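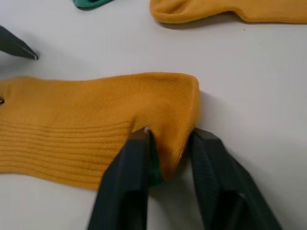 *Mustard socks on the white table, with the toe of one held in the gripper.*

# About us

Lirley Equipment Planning helps small and medium-sized firms decide what automation to buy, what to leave alone and how much money to set aside. We work mostly with laundries, textile finishers, returns warehouses and packing rooms. Our office and trial room are in Mumbridge, in a single-storey unit behind the old goods yard.

We do not make robots and we do not sell them. We take no commission from suppliers. Clients pay us a fixed fee, agreed in writing before we start, and the fee is the same whether they end up buying a full cell, a second-hand conveyor or nothing.

## How we started

The firm was set up by Carol Mellor, who had spent 18 years buying machinery for a linen hire company. Much of that time went on fixing purchases that had looked sound on paper. A folding line arrived that was too long for the bay. A sorting unit needed compressed air on the wrong side of the building, and the pipework had not been priced. Carol began keeping a list of the costs that turned up after the order was signed, and that list became the first version of the planning sheet we still use.

We had one desk and one client for the first year. We are now a team of four: Carol, a mechanical engineer, an electrical engineer and a cost planner. We have no plans to grow much beyond that.

## What we do

Most of our work falls under one of these headings. Clients can take any of them separately.

**Site survey.** We visit, measure and watch a full shift. We look at floor loading, door widths, power supply, air, network points, lighting and where people walk. We also talk to the people who do the job now. You get a written report with a marked-up floor plan.

**Task trial.** You send us the goods and we try the handling in our trial room. Small garments are a good part of this work, and socks come up more than anything else. They are soft, they fold in on themselves, and a gripper that copes with one knit may struggle with another. We ask for a box of ordinary stock, including the awkward sizes and the ones that have been through the wash many times. Please don't iron or sort them first.

**Budget plan.** We price the whole job over the period you expect to keep the equipment. Our plans cover purchase or lease, delivery, installation, guarding, training, spares, software charges, servicing and removal at the end. We show what we know, what we have been quoted and what we have estimated, in separate columns.

**Supplier comparison.** We write the requirement, send it out and put the replies side by side on the same terms. You choose. If asked, we will say which one we would pick and why.

**Acceptance.** We can attend the factory test and the site test and check the equipment against what was ordered. We advise holding back part of the payment until the site test is passed, and we can suggest wording for the contract.

## How a project runs

The first conversation is free and usually takes place by phone. We will ask what the job is, how many items go through in a shift, how many people do it and what is going wrong. If we think the job is better left as handwork we will tell you then.

After that we send a short proposal with the fee and the dates. A survey and budget plan together take 60 days from the date you accept. A task trial can run inside that time if the goods reach us in the first week.

Trials follow a written method, which we agree with you beforehand. For textile work we normally ask for 200 pieces. The trial record gives every attempt, including the ones that failed, with a note of the way each failed: missed pick, double pick, dropped, snagged, or placed wrongly. You are welcome to come and watch. There is a kettle and two spare chairs.

When the trial is done we go through the record with you before starting on the costs. Quite often the requirement changes at this point. A client may come in asking for a machine that picks, pairs and packs, and find that the picking alone is worth paying for.

## What we tell clients about money

Some of our advice comes up on almost every job, so it may be useful to have it here.

- Put the gripper and its wearing parts on their own line in the budget. They are replaced more often than the arm and the price varies a great deal between suppliers.
- Ask who owns the program once it has been written for you, and what it costs to change it when your products change.
- Allow for the weeks when old and new methods are running side by side. You will be paying for both.
- Get the electrical work quoted by someone who has seen the building.
- Ask for the price of a service visit in year four as well as year one.
- Keep a sum back for tables, bins, trolleys and lighting. These are cheap one at a time and tend to be forgotten.
- Don't base the saving on the supplier's best speed. Use the speed measured with your goods.

We also suggest that the person who will run the equipment sees it before the order is placed. On our jobs this is written into the timetable.

## Our trial room

The trial room has two benches, a short belt conveyor, a set of scales and racking for clients' goods. Power and air are metered separately so that we can give running costs from readings. The room is kept at ordinary workshop temperature. If your goods are handled warm or damp, let us know and we will discuss whether the trial should take place on your site.

Goods are labelled when they arrive and returned or recycled as you prefer. We hold them for a month after the report is issued in case you want anything repeated. Trial records and photographs are kept confidential unless you agree otherwise.

## Recent work

Veres is a uniform hire company with two plants. They asked us to compare three proposals for an automatic sorting area. The proposals had been written to different volumes and could not be compared as they stood. We rewrote the requirement, had all three priced again and found that the building work made up a larger share of the total than the machinery. Veres went ahead at one plant only and put the second back by a year.

Vureck runs a returns warehouse for several clothing shops. They wanted to know whether small knitwear could be lifted from a table and placed in trays without a person at the station. We ran a task trial and wrote a budget plan with a lease option and a purchase option. They took the lease.

We have also done smaller jobs for a hospital laundry, a glove maker and a school uniform shop. The last of these needed a better packing bench and a label printer, and our report said so on two pages.

## Work we don't take on

We don't plan equipment for food, medicines or vehicles. We don't write safety certificates, though we can help you find someone qualified and will include their fee in the plan. We don't act for a supplier and a buyer on the same project, and we won't put our name to a saving that we have not been able to check.

## Getting in touch

Visits to the Mumbridge unit are by appointment. Parking is on the yard side and the door is signed Lirley. If you are sending goods for trial, please ring first so that we can give you a job number to write on the box. Boxes without a number go on the bottom shelf until we have found out whose they are, and this can cost you a few days.

The trial room is closed for two weeks each September for servicing and meter checks. Surveys and budget work carry on as normal during that time.

Page last updated 07/06/2019.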